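The Case for a Plain White Worktop

Most advice on work surfaces starts with the material. I think it should start with the color, and the color should be a flat, dull white with nothing printed on it.

My reasons come from packing small parts. At Plesau we sorted and bagged fasteners by hand, 211 bags on a normal Friday, and we did it on speckled gray tops because speckle hides wear. It also hides washers. Euan Carnegie kept a log of parts found on the floor or under the bag sealer at closing, and in July the log stood at 37 entries. Most were dark steel pieces under 4 mm that had sat in plain view on the table for part of the shift.

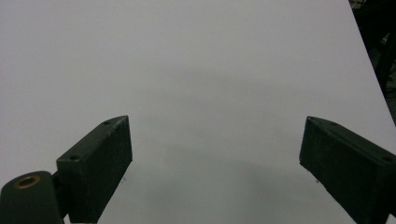
Gloss is the second variable. A polished white top reflects the ceiling lights as hard bright patches, and a small part inside one of those patches is as hard to find as it was on speckle. A matte finish scatters the light. Shadows on it come out soft and broad, and a part keeps its outline inside them. Hands and tools will always shade some of the work, so this matters more than the lighting figures people like to quote. We had 3000 K lamps over one table and 4000 K over the other, and I could not tell the difference in sorting errors.

The usual objection is dirt. Agnes Buchanan, who ran the Sutix line, held that white tops look filthy by noon and that people waste time wiping them. She was right about the wiping. I count it as a benefit – a mark you can see gets removed, and grit that stays on a table ends up in a bag.

I would also leave off the printed grid. Vonik sells tops with one, and for cutting fabric or paper it earns its place. For sorting, every line is one more edge for the eye to check. If you need to measure, put a ruler down and take it away afterward.

Clear the top completely at the end of each batch. One stray washer on a bare white table can be seen from the door.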